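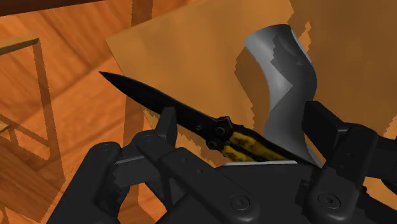

I have been trying to learn how to sharpen things for most of a year now, and I am still not what you'd call good at it. It started with a paring knife that couldn't get through a tomato without turning it into soup, and it has grown into a whole corner of the kitchen counter that my husband would like back, please. The funny part is how it changes what you look at. I can't pass a knife anymore without checking out the shape of it. Take a butterfly knife with a long black blade and a straight spine, tapering down to a sharp tip. A year ago I'd have thought "yikes" and moved on. Now my first thought is where I would put the stone, and how badly I'd mess up that point. (Badly. I round off every tip I touch.)

Anyway, a few of you asked how the stones are going after my last post, so let's catch up.

I bought my first stone from a little shop called Akbulut, two streets over from my dentist, which is how I found it. The owner, Cengiz Tekin, sold me one stone when I was all set to buy four. He told me to use it for a few months and then come back and complain. I did both! The one I have is double sided and I spend nearly all my time on the coarse side, because it turns out that's where my knives live. The fine side is 2000 grit and makes a lovely whispery sound, and I used to rush straight to it because it felt fancy. All I was doing was polishing a dull edge. Very shiny, still couldn't cut a tomato.

The thing that finally helped was the marker trick. You color along the edge with a permanent marker, take a few strokes on the stone, and look at where the ink came off. Mine was coming off way up the side of the blade and nowhere near the edge, so I'd been holding the knife much too flat for months. I lifted the spine a tiny bit and within 5 minutes I could feel a burr, that little wire of metal that catches on your thumb when you brush it sideways off the edge (sideways off it, never along it, please!). I made everyone in the house come and feel it. They were polite.

My neighbor Radomír Polák came by on Friday with a shoebox of his mother's kitchen knives and asked if I'd practice on them. I said yes before I looked in the box. One has a chip you could hang a coat on, and there's a bread knife in there too, which I handed straight back. I do not do serrations. The others I've been working through in the evenings with a podcast on, and I've gotten into a nice rhythm: heel, middle, tip, flip, wipe, start over. There's a carbon steel one that's gone all gray and spotty, and it took an edge faster than anything I own. I'm a little in love with it and I don't want to give it back.

Things I've bought that I didn't need: a plastic clip that's supposed to hold your angle (it scratched up the spine), a second clip, and a leather strop that I do use but could have made from an old belt. The one thing I'd buy again tomorrow is the flattening plate. My stone had a dip in the middle like a worn stair and I had no idea until I drew a pencil grid on it and rubbed. The corners went clean and the middle didn't budge. So that explained a lot about spring.

Next up is scissors, which everyone tells me to leave alone. Cengiz shook his head when I brought it up and then gave me a pair of junk ones to ruin, so I'm taking that as a blessing. If any of you have done fabric scissors at home and lived to tell the tale, leave me a comment, especially about whether you take them apart first. I've got the screw halfway out and I'm waiting to hear from you before I go any further.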